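Button cell at Plavevach: is weekly calibration worth it?

The button-pressing cell at Plavevach has been back on the bench since June, and we are told it now looks after itself. I have my doubts. Ullico's setup notes ask for a full calibration once a week, with every joint driven to its end stop and the zero written down. Krishnan, the software that runs the arm, says it can correct for drift without any of that. Both can't be right, and the log doesn't flatter either of them.

Over 618 presses after the last calibration, the arm missed the cap 3 times. Fine. But the misses all came after the horn screws had been left alone for a fortnight, and they stopped once the screws were nipped up again. To me that looks like a mechanical fault being hidden by software.

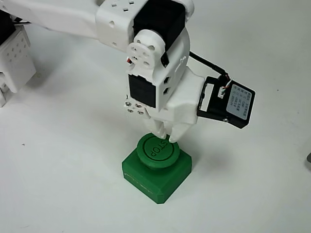
So before anyone runs another calibration, check the screws on the servo horns by hand, then the small plate under the wrist. Look at the cable into the gripper servo as well. It needs enough slack to follow the wrist through its whole travel, and the connector should be pushed fully home. Only then touch the zero values.

Purkus want to sell us a sealed wrist that they say will go up to 189 hours between checks. I'd like to see that on our bench first, with our button and our duty cycle. Their trial report stops at 139 hours and doesn't say why.

Until then the screwdriver stays in the drawer next to the cell. Please put it back.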